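## 3. Setting up the Sivora for your first session

Okay, you've got the Sivora out of its box and the power supply is sitting next to it. This section takes you from there to a clean two-part loop. I'm Chantal Gill, I play pump organ and sing, and I've set this looper up in more church halls than I care to remember, so I've written down the order that works for me. The engineers at Rultness may do it differently (Toivo Kuusisto certainly does, and he designed the input board).

**Before you start:** turn your amp or monitors all the way down. Please. The Sivora makes a thump when it wakes up, and through big speakers it's a nasty one.

### 3.1 Feet and base plate

1. Turn the unit upside down on something soft. A folded towel is fine.
2. Loosen the four corner screws on the base plate with a regular Phillips screwdriver. You don't need to take them all the way out.
3. Slide one rubber foot under each screw and tighten until it stops moving. Finger-and-a-bit tight! The threads are brass and they strip if you lean on them.

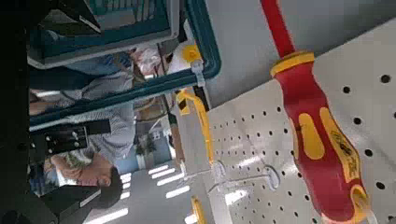
*Red screwdriver with yellow grips, on a white pegboard.*

4. Set the unit right side up and press each footswitch once. If it rocks, one of the feet has gone in crooked.

> **Note:** If you're mounting the Sivora on a pedalboard, skip the feet and use the flat side of the base plate. Hook-and-loop tape holds it just fine.

### 3.2 Plugging in

1. Run your instrument into **IN A**. Microphones go into **IN B**, which is the only one with a preamp.
2. Connect **OUT L** to your amp. If you're running stereo, add **OUT R**.
3. Plug in the power supply last and wait for the blue light to stop blinking. Mine takes long enough that the first time I thought it was broken and called Ginette Caron at home, for which I'm still sorry.
4. Bring your volume up slowly while you play something at normal strength.

> **Caution:** Never switch on phantom power with a ribbon mic connected. Check the little switch beside IN B every single time, even if you're sure you left it off.

### 3.3 Setting your level

1. Hold **TRIM** for 2 seconds. The meter goes amber.
2. Play the loudest bit of your set. I mean the real loudest bit, the last chorus where you forget yourself, because whatever you play politely at soundcheck will be quieter than that.
3. Turn the TRIM knob until the red light only flickers.
4. Tap TRIM again to save.

Banjos and other spiky instruments can fool the meter. If you hear crackle but never see red, back the knob off a little and trust your ears.

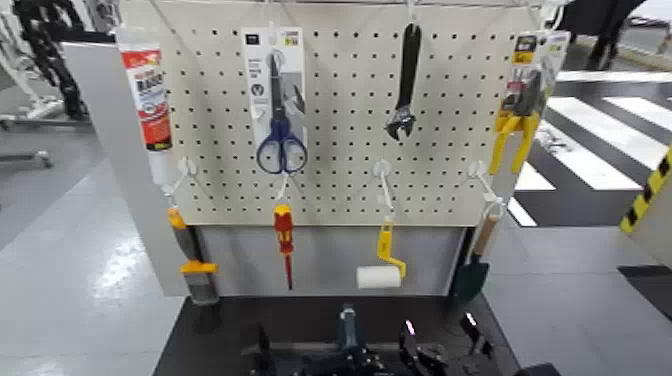 ### 3.4 Recording the first loop

1. Press the left footswitch on beat one. Play your part.
2. Press it again on the *next* beat one, and don't wait for your last note to finish ringing. The Sivora catches the tail and folds it in underneath, which I love.
3. To add a layer, press the left footswitch once more and sing or play over the top.
4. Didn't like it? Hold the right footswitch and the newest layer goes away. Hold it again and the layer comes back.

Loop memory tops out at 218 seconds, shared across all your layers. That's plenty for a verse and chorus, but a long drone piece can eat it up, and the light turns purple when you have 30 seconds left.

I always practice the first press without recording anything, just tapping my foot along and landing on the switch. Shoes matter more than you'd think, too. Thick boots make it really hard to feel the click, and I do most of my shows in flat canvas sneakers these days.

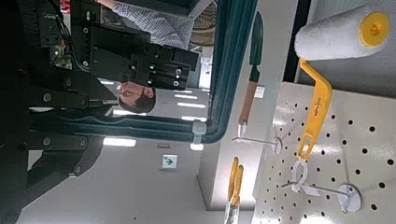

Once your foot knows where the switch is, try the same thing standing up with your instrument strapped on, and then while singing. Each of those changes your balance, and a press that felt easy in a chair can come in late.

### 3.5 If something goes wrong

- **Loop stutters at the join:** your second press was early. Record it again, or turn on **SNAP** in the menu.
- **Hum on everything:** try a different outlet, then a different cable, then the ground lift on the back.
- **Screen shows 201:** the memory card isn't seated. Power down, push it in until it clicks, and power up again.
- **No sound from OUT R:** there has to be a plug in OUT L as well.

Fader pages and saving whole songs are in section 4, which Iona Tennant wrote, and she's far tidier about file names than I am.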